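How do you get contact paper off a table without wrecking the surface?
2 answers · 19 comments · 15 shares

Posted by fladura_renter

I moved into a place in Fladura in September and the landlord left a work table in the back room. Somebody covered the top in flowered contact paper, and it looks like it has been on there a good while. I want to take it off and use the table for sewing. One corner is already lifting and there is brown glue under it that stays on my fingers.

I tried pulling it cold and it came up in strips the size of a bandage. The backing stays behind and the printed layer tears away. I don't know what the table is made of under there. It could be painted. I have a hair dryer, rubbing alcohol, white vinegar and a plastic putty knife. I would like to avoid buying a heat gun for one job.

The pattern is close to this one, white with small flowers and leaves: 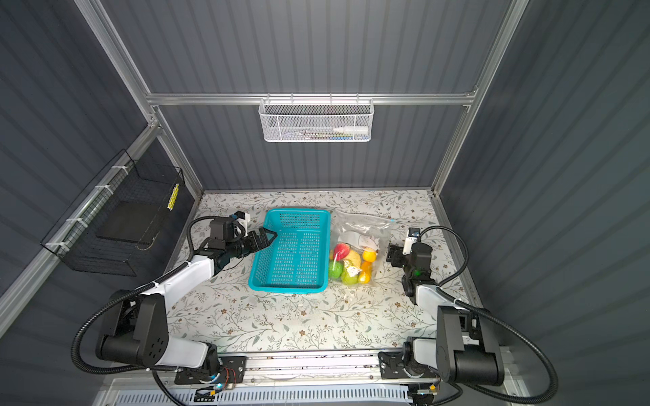
Flowered contact paper on a tabletop, baskets hung on the rails.

Mine has no walls around it, so I can get at it from every side. What order should I do things in? And does the glue come off with alcohol, or will that take paint with it?

Shares: 15

Posted by Billar

I have done this on shelves and on two tables. Use the hair dryer. Set it on high and hold it a couple of inches off the lifted corner until the paper feels warm and a bit soft. Then pull slowly and low, back over itself, almost flat to the table. If you pull straight up it tears. Keep the dryer moving just ahead of where you are pulling. Slide the putty knife under when it sticks, and keep it flat.

Where the top layer has already torn off, lay a rag soaked in warm water and dish soap over the backing for 15 minutes, then scrape. Don't do this near an open seam or a raw edge, as the water will get in and swell it.

For the glue, try cooking oil first. Rub it on, leave it 19 minutes or so while you do something else, and wipe it off with a paper towel. Wash with dish soap after that. Test alcohol on the underside before you put it on the top. It will soften some paints. Vinegar never did much for me.

Put the sticky scraps straight into a bag as you go. A zip-top bag works fine and you can press it shut between rounds. I keep a stack of the big ones from the kitchen for this kind of thing.

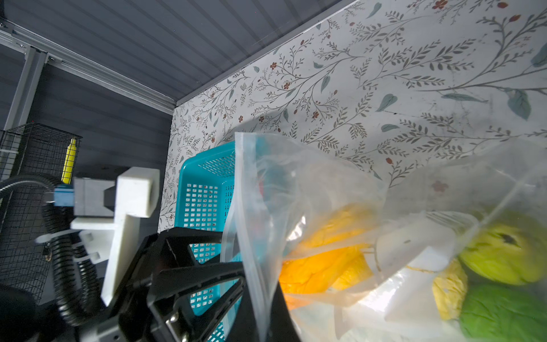

Clear zip-top bag, with things in it.

Posted by rivas2

just put new contact paper over it. thats what I did and its fine

Comments (2)

fladura_renter: Thanks Billar. The low pull made the difference, I got half the top off in one evening. It is painted underneath, gray, so I am staying with the oil.

Billar: Good. Wash it twice before you put fabric on it, the oil will mark cotton.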